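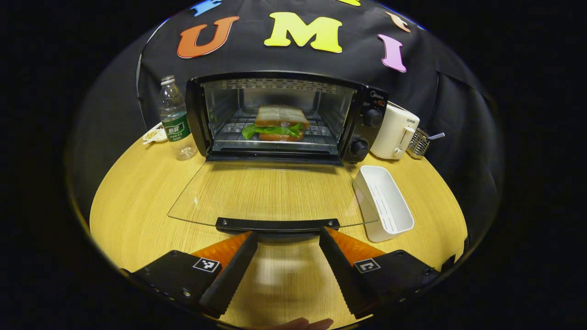
手持ちグリッパで収録した動作を、そのままアーム側で再生することは可能か。
指先の形状、パッドの材質、開閉幅をアーム側の手先と一致させてあれば、おおむね可能である。カメラの取付位置が両者で異なる場合は、再生前に較正をやり直す必要がある。

共同工房 Triltby 作業記録　2024年5月
件名：Pillura 手持ちグリッパ、指パッド交換および卓上調理器具による操作確認
記録者：Iddrisu Aidoo

目的
前回記録で保留とした指パッドの滑りについて、新しいパッドに交換したうえで、オーブントースターの扉の開閉を中心に確認を行う。あわせて、指先マーカーの検出が扉の操作中に途切れないかを調べる。

構成
指の本体は従来どおり黒の造形品とし、内側にオレンジ色のパッドを装着した。パッドの接触面には溝を設けてある。溝は旧版より深くし、横方向の棒状の取っ手に掛かりやすい向きに揃えた。左右の指には白黒の正方形マーカーを各一枚貼付し、開閉幅の推定に用いる。パッド材は Flolance から取り寄せた軟質フィラメントである。500グラム巻きの残量が少ないため、次回の造形前に発注する。

パッドの造形条件は、造形速度を下げた以外は旧版と同じである。初回の造形では溝の端に糸引きが多く、ナイフで除去した。除去の際に接触面を傷つけたものが一つあり、これは予備に回さず廃棄した。乾燥庫での保管時間が短かったことが原因と思われるが、確認はしていない。

引張ばねは従来品を流用した。握りの戻りがやや重いとの指摘が以前からあるが、今回はパッドの評価に条件を絞るため変更していない。

配置
丸テーブルの奥に黒い小型オーブントースターを置き、扉を手前に倒して開く向きとした。右隣にポップアップ式のトースター、左に水のボトルを置いた。庫内の網にはサンドイッチを載せてある。テーブル後方には黒い布を張っている。オーブンの加熱は行わない。今回の確認は扉と網の周辺での操作に限り、通電は全工程で禁止とした。

手順
一、指を開いた状態で扉の取っ手に正面から接近し、上下から挟む。
二、挟んだまま手前下方へ引き、扉を倒しきる。
三、指を開いて離脱し、手先を取っ手の手前で静止させる。
四、取っ手を再び挟み、扉を閉じる。
五、一から四を繰り返し、滑りの有無とマーカー検出の欠落を記録する。

繰り返しは40回とした。速度は指定せず、操作者が日常的に扉を開ける速さに任せた。

結果
旧パッドで頻発していた、引き始めの滑りは大幅に減少した。残った滑りはいずれも、取っ手の端に寄った位置を挟んだときに生じている。中央付近を挟んだ場合には滑りを認めなかった。

扉を倒しきった後の離脱では、指先が扉のガラス面に軽く触れることがあった。手先を下げすぎる癖によるものと考えられ、操作者が意識して水平に引くことで解消した。ただし、アームで再生する際には同じ修正が利かない。離脱の区間については、収録時に余裕を持たせるよう手順書に追記する。

マーカーの検出は、開閉中おおむね安定していた。欠落は扉を閉じる動作の終わり近くに集中した。庫内の金属壁からの反射を疑っているが、照明を一方向から当てた条件でしか試しておらず、断定はできない。透明なガラス扉の向こうに木目が透ける状態では、位置推定への影響は特に見られなかった。

所見
溝の深さは現状で十分と判断する。これ以上深くすると、薄い物をつまむ際に接触面積が不足するおそれがある。網の上の食品をつまむ操作については、パンを潰さない握力の範囲が狭く、操作者による差が大きかった。葉物が外へはみ出したサンドイッチでは、葉だけを先に挟む失敗が目立つ。当面は扉の操作と食品の操作を別の収録として扱い、混在させないこととする。

共同工房の他の利用者から、食品を用いる作業と樹脂の後加工を同じ机で行わないよう要望があった。妥当な指摘であり、今後、研磨およびナイフ作業は入口側の作業台に移す。パッドは食品用途の材料ではないため、接触した食品は全て廃棄とする。この点は掲示にも追加した。

データの扱い
収録データは Ansah 側の変換手順に合わせ、開閉幅の時系列を付けて保存した。マーカーが欠落した区間は前後から補間しているが、補間の有無を示す列を必ず残すこと。前回、この列を落としたまま渡したために照合をやり直している。
目標とする蓄積量は3000件ほどで、扉の操作に関しては現在の手順で継続できる見込みである。

未解決事項
・取っ手の端を挟んだ場合の滑り。指先の幅を広げる案があるが、小型の取っ手で干渉する可能性がある。
・閉動作終端でのマーカー欠落。つや消しのラミネートに貼り替えて再確認する。
・引張ばねの選定。弱いものを試す際は、握りが戻りきるかを先に見る。
・下側のつまみの回転操作。オーブン正面右の黒い操作部に丸いつまみが上下に並んでおり、指の外形が隣に当たらないか測っておく。

次回予定
マーカーの貼り替え後、同じ配置で扉の開閉を再度収録する。つまみの操作はパッドの形状を固定してから着手する。アームでの再生試験は、手先側のパッドを同じ材料で揃え次第とし、遅くとも11月の設備点検までに一度実施する。

備品
六角レンチの5ミリが所定の位置に戻っていない。使用者は工具棚の左列へ返却のこと。マーカー用紙は残りわずか。両面テープは補充済み。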